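Home Talks Packing bench Notes Contact
Search these notes Enter a word Go

Bagging and unbagging: speaker notes
Packing bench evening, Ovthorpe hall, April
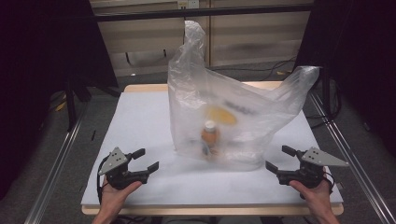
How do you get a bottle into a thin carrier bag without the bag falling down round it? Open the bag fully first, stand the bottle in the middle of the base, and only then lift the handles.

(Leave the slide up. Wait for the people at the back to sit down.)

Opening
Thank Griet Groen for the tables. Say the talk is 40 minutes with a break for tea. Bags are under the front bench, bottles are in the crates by the door.
I packed orders at Mekar for four years and most of what I know comes from there. Some of it will be obvious to anyone who has worked a till.

Thin bags
The thin film ones are the hardest to work with. They cling to themselves and they crease. Once creased they don't stand well.
Point at the slide: the bag is upright with the bottle inside, one handle up, the other pulled out to the side. Ask the room which handle they would pick up first. Let them argue for a minute.
My answer is the one lying on the table. Bring it up to meet the other, hold the two together, then lift. If you lift by one handle the bottle leans and the bag twists.

Opening a new bag
Rub the top edge between finger and thumb. Don't blow into it. Put a hand inside and push the base out flat. Show this twice, slowly, the second time facing the other half of the room.

Where to put the weight
Bottle in the middle, upright. If there is a second bottle, put card between them. Rangi Harawira uses a folded cereal box and it works as well as the bought dividers from Dafis.
Soft things go round the sides. Bread on top.
Three heavy items is my limit for a thin bag. Noémie will disagree, let her.

Taking things out again
People rush this part. Put the bag down before you reach in. Drop both handles outwards so the mouth is open, then hold the bottle by the neck and bring it straight up. With the other hand keep the film down on the table.
If the film sticks to the bottle, peel it from the top. Pulling at the base is how they split.

Surface
A plain, pale top is easier on the eyes with clear bags. At Mekar we had dark green benches and kept losing the edges. Wipe it down first, grit makes small holes.

Tea (15 minutes, Tumelo has the key to the kitchen)

After the break
Pairs, one bag and one bottle each. Swap after the first go. Isla Whitcombe will go round the left side and I'll take the right.
Hand out the Clostis sheet on folding used bags. Mention that the drawing in step 2 is upside down.
Questions. Bags back in the box, split ones in the sack by the door.

Contact the Ovthorpe packing group | Copyright, notes by the speaker | Back to top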